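Hetari Records Office
Minutes of the supplies and filing meeting, Thu 24 January

Present: filing desk, mail desk, purchasing. Apologies: archive store.

1. Minutes of the last meeting
Accepted with one correction. Item 4 should read "string tie," not "string tape."

2. Envelope stock
Purchasing reported 137 string-and-button envelopes on the shelf and a further 63 on order from Ison. The delivery date is not confirmed. The mail desk asked whether the gummed type could be used for internal files until then. Not agreed. Gummed flaps tear on second opening and the files in question are opened several times a month.

3. Filling and closing
The filing desk has tried two methods for loading loose sheets. With the envelope flat on the table, the lower corners of the sheets fold under when the stack is thick. With the envelope held upright by both sides, the sheets drop to the bottom and need less squaring. The upright method is adopted for stacks of up to 60 sheets. Thicker stacks are to be split between two envelopes and marked 1 of 2 and 2 of 2.
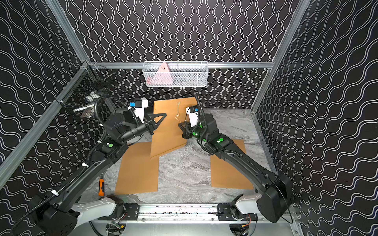
String is to be wound around the button in a figure eight, two turns, no knot. Knotted strings were found on 27 envelopes returned from the Ekinci files and most had to be cut. Cut strings are not to be replaced with rubber bands.

4. Labels
The Skinex labels lift at the corners on kraft paper after nearly a year in the store. Purchasing will get samples of two other labels. Until then the file number is also to be written in pencil on the flap.

5. Work surface
Loose paper is to be laid to the left and right of the envelope before loading, in file order. Knives and screwdrivers go back in the drawer after use. The mail desk noted that the drawer does not close fully. Purchasing to look at the runner.

6. Other business
The archive store asked in writing for the yearly clear-out to be moved to August. Carried over to the next meeting.

Actions
Purchasing: Ison delivery date; label samples; drawer runner.
Filing desk: one-page note on loading and closing, to be posted at both desks.
Mail desk: list of envelopes with cut strings.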